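Chores, Unfinished: A Gallery

Every few months somebody sends me a video of a machine folding a towel and asks if I'm nervous. I ran the packing floor at Jumisgate for long enough to know what nervous feels like, and it is usually a forklift reversing. Still, the question is a fair one. Can a robot do the dull jobs yet, the ones that get handed to whoever arrived last?

I've kept the selection small. Anyone hoping for backflips should try another page. What interests me is picking up a thing and putting it in the correct place, which my own family has been working on for years with mixed results.

Rack work

Lab tidying is a chore like any other, only with better lighting. Golshifteh Golestani, who trained half the bench staff at Nundska, used to give newcomers a rack and a batch of capped tubes and leave the room. Most of them managed. Some of them managed and sulked. A machine at least skips the second part, but it has to find the cap, close on it squarely and lift straight up, and a person's fingers do all of that while the person is thinking about lunch.

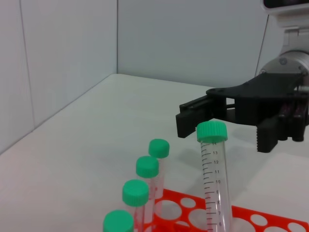

Open fingers over a green-capped tube. The printed scale on this side starts at 14 and counts down.

Look at how much hand there is for how little tube. Ribbed caps are kind to grippers. Clear plastic is less kind, as it tends to confuse cameras, and a rack full of holes offers a great many wrong answers. Ewan Fairweather wrote to me in September to say his nephew could load 1000 of these in a shift. I wrote back to ask if the nephew wanted to, and the correspondence ended there.

My score for the category: promising, supervised. I'd let it near the tubes. I would not yet let it near the good glasses.

Clearing the table

Restaurants call it bussing, parents call it a reasonable request. A bare table is the goal of a surprising share of all human labor, and it stays bare for maybe eight minutes. Rochelle Tautahi ran the canteen at Flakik and held that wiping down was the real test, harder than carrying, on the grounds that a plate has edges and a smear hasn't. I've come round to her view. Give me a machine that knows when a table is clean and I'll forgive it for being slow.

The white tabletop below would pass my inspection, though I've learned to be suspicious of any clean surface with a person still standing near it.

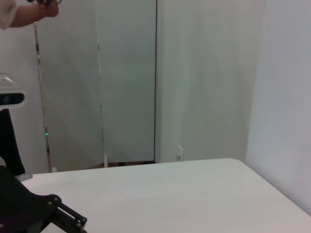
Where that leaves the mop

In the cupboard, for now. Brodie Ashby wants a gallery on laundry next, and I've told him I'll do one when I see a fitted sheet go on without help. Suggestions for other chores are welcome, except dishwashers, which have been robots all along and still need somebody to empty them.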